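Notizbuch Schadenmodell Unfall/Arbeitsunfähigkeit

2024-11-18

Heute den Oline-Export für die Gruppenunfallpolicen nochmal von vorn durchgesehen. 408 Schadenmeldungen seit April, davon angeblich 131 mit »vollständigen Unterlagen«. Glaube ich nicht. Oline setzt das Häkchen, sobald irgendein PDF im Feld für das ärztliche Attest liegt. Was drinsteht, prüft das System nicht. Beim Durchklicken waren gleich am Anfang 3 Fälle dabei, in denen nur die Lohnabrechnung zweimal hochgeladen war.

Shahla meint, das gleiche sich über die Menge aus. Bin skeptisch. Wenn die fehlenden Atteste vor allem bei den Rückenfällen liegen (mein Verdacht), verzerrt das genau die Gruppe, an der die Wartezeit hängt. Die Auswertung nach Diagnosegruppe steht noch aus, vorher unterschreibe ich keine Quote.

Wartezeit: Pristbridge rechnet ab Unfalltag, Gautier ab erstem Tag der ärztlichen Bescheinigung. In der Vergleichstabelle stehen beide in derselben Spalte. Wer hat das zusammengeführt? Zoltán fragen. Bis das geklärt ist, sind die »7 Tage schneller« aus der Präsentation für mich wertlos.

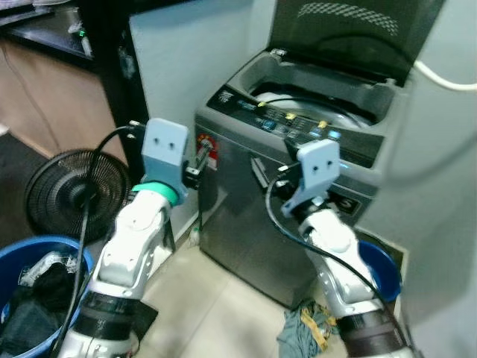 Waschmaschine (Toplader) an der Wand, zwei weiße Roboterarme davor.

Nachmittags mit Zoltán telefoniert. Die Spalte stammt aus der alten Fakenham-Datei und wurde nie umbenannt. Er will beide Stichtage getrennt führen und den Vergleich neu laufen lassen. Gut, aber dann bitte mit denselben Ausschlüssen: Bei Gautier sind Wegeunfälle raus, bei Pristbridge drin, steht in den Bedingungen unter »Umfang«. Er war überrascht. Ich auch, allerdings aus anderem Grund.

Neues Meldeformular gelesen. Frage 4 (»Waren Sie zum Zeitpunkt des Unfalls arbeitsfähig?«) versteht jeder anders. Wer Teilzeit nach Krankheit arbeitet, kreuzt mal ja, mal nein an. Shahla will den Wortlaut so lassen, damit die Reihen vergleichbar bleiben. Vergleichbar womit, wenn schon die alten Antworten nichts taugen? Vertagt.

Offen:
- Atteste nach Diagnosegruppe auszählen (ich)
- Stichtage trennen, Wegeunfälle angleichen (Zoltán)
- Bei Oline nachfragen, was »vollständig« laut Handbuch heißen soll (Shahla)
- Quote aus der Präsentation nehmen, bis die Zahlen stehen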